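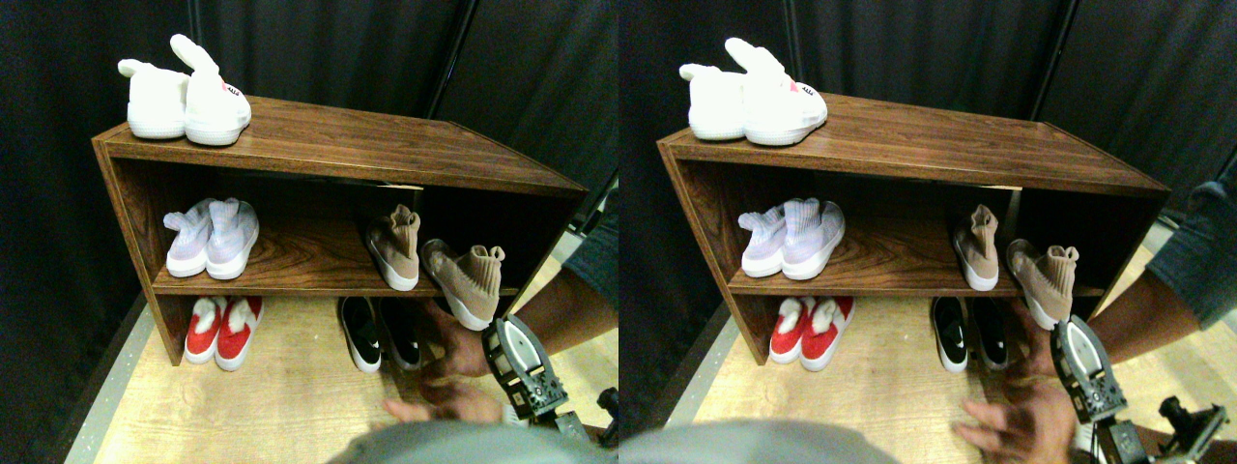
Shoe shelf by the front door -- what goes where?
Posted in: Entryways, mudrooms, laundries

tansy_k
Hi all, quick one before the school run. Finally got a shelf for the hall. The Wultell, open front, dark wood look, one shelf inside. So you get three levels if you count the top and the floor underneath. Paid 40 for it second hand, bit of a scratch on one side, dont care.

Current setup: fluffy bunny ear ones on top, knit runners and the beige sock sneakers in the middle, red and white slip-ons plus the black Nikes at the bottom. Looks ok for an hour then its chaos again. Mostly the beige ones. They will NOT stay put.

Is there a system people use? By person, by season, by how dirty? Hall is tiny so a bigger unit is out.

mudroom_marg
By dirty. Always. Grubbiest at the bottom, clean stuff up top. Otherwise the grit off the high ones ends up in the low ones and you're tipping out sand every morning.

Put a boot tray under the bottom row too. Got mine at Calvo, lives there year round.

pjw
Disagree with Marg sorry. By how often you wear them. Daily pair goes where your hand lands without bending, end of story. If my everyday runners were on the floor level because they're "dirty" I'd just kick them off next to it. Which is what my kids do anyway lol

mudroom_marg
And then who sweeps the shelf, pj

pjw
fair. no one sweeps the shelf

tansy_k
Ha. OK so leaning toward pjw for the middle and Marg for the bottom. The black ones are the dog walk shoes so they're staying low whatever happens.

Back to the beige pair though, has anyone got the tall knit collar kind? No tongue to grab, no laces to loosen, and they tip. One stands up fine, the other goes over and ends up half off the shelf. I grab them by the collar and wonder if I'm stretching it.

coastal_bev
Had the Dretano ones in a similar style for 2 winters. Yes the collar stretches if you haul them about by it, mine went baggy and then stones got in. Pick them up with a finger down inside the heel and your other hand under the sole. Slower but they lasted after that.

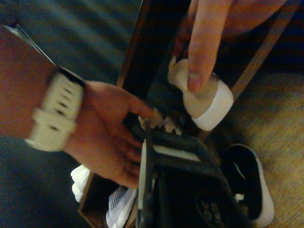

Also don't jam them up against the next pair. Knit snags on anything, I had a pull right across the toe from a velcro strap. Leave a gap or put them at the end where there's only shelf beside them.

hallway_hermit
Why is everyone so gentle with sneakers. Pinch the collar, chuck them in, done. Had mine 4 years.

coastal_bev
Glad yours survived. Mine didnt.

grevillea_st
Could you turn them sideways? I know toes out looks nicer but if your shelf is shallow the heel's got nothing behind it. Mine is 390 mm deep and bigger sizes still poke out a bit. Measure before you blame the shoes.

tansy_k
Not near 390, its a skinny thing. Will measure tonight. Toes out is how I like it but might try the beige ones sideways and see if I can stand it.

pjw
Stuff the collar with a rolled up sock, gives it a bit of body so it holds itself up.

mudroom_marg
No, they need to air! Sock stuffed in a damp shoe is asking for a stink. Only if bone dry.

pjw
ok only if bone dry. we agree on something, mark the calender

coastal_bev
tansy, there was a handout at the library in Clurkura by Encarnación Cuesta on small entryways, she does the declutter nights there. Had a page on shoes that I've more or less copied ever since. From memory, with my own bits mixed in:

1. Everything off the shelf, wipe it down, let it dry. Good time to check for loose screws.

2. Decide which pairs actualy live at the door. The rest go in the bedroom. She was strict on this, I am less so.

3. Floor level first, the muddy ones. Pairs together, heels to the back.

4. Knits and sock types next. Ease the collar back up with your fingers so it isn't folded under itself -- ribbed ones hold a crease for ages.

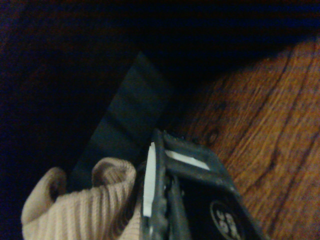
5. Novelty and slipper types on top. They weigh nothing and no one minds looking at them.

6. Leave one empty spot for visitors. Or for the pair you bought anyway.

tansy_k
Love this, thankyou Bev. Number 6 is not happening in this house but doing the others after tea. The lavender knits can stay in the middle with the beige, they never cause trouble.

hallway_hermit
still say chuck them in

grevillea_st
Any word on the depth?

tansy_k
Kids have nicked the tape measure. Will report back. Also Marg, is the Calvo tray the rubber one or the metal? Shop here has both and the metal looks like it'd rattle.

mudroom_marg
Rubber. Get the one with the lip, hose it off outside.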